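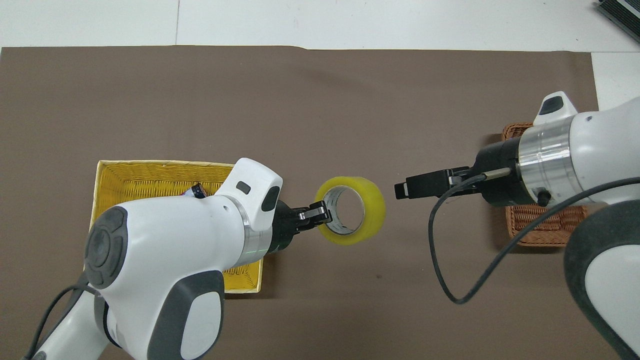

*Fig. 1. Packing table with brown paper and a roll of clear yellow tape.*

## Unit 3: Covering the table and handling tape

Course notes, Hala Naciri. Read before the August practical.

**Paper.** Lay one large sheet flat on the tabletop. Smooth it from the center out. An uneven edge on the sheet is fine as long as the part you work on is flat. A strip of bare table along the top or side does no harm. Change the sheet when it tears or picks up adhesive.

**Tape.** Hold the roll by its rim, as in Fig. 1, and keep your fingers off the sticky side. Check that the core is round before you start. A crushed core makes the tape pull to one side.

- Fold over 1/2 inch at the free end so you can find it again.
- Pull the tape low and steady. Fast pulling splits it.
- Cut each strip. Do not tear it.
- Stand rolls on end for storage, away from heaters.

**Basket.** A shallow basket or tray on the table is for small items only. Keep blades out of it. In Fig. 1 one basket is yellow wicker and the other brown; any color will do.

**Practice.** Each student seals 60 small cartons over the course. At the Skutcombe store we allow 400 mm of tape per carton, which includes the overlap at both ends. Write your totals on the sheet and hand it to Latifa Bensaid.

Cartons with lifted corners are taped again and do not count toward the 60.

Next unit: void fill and fragile items.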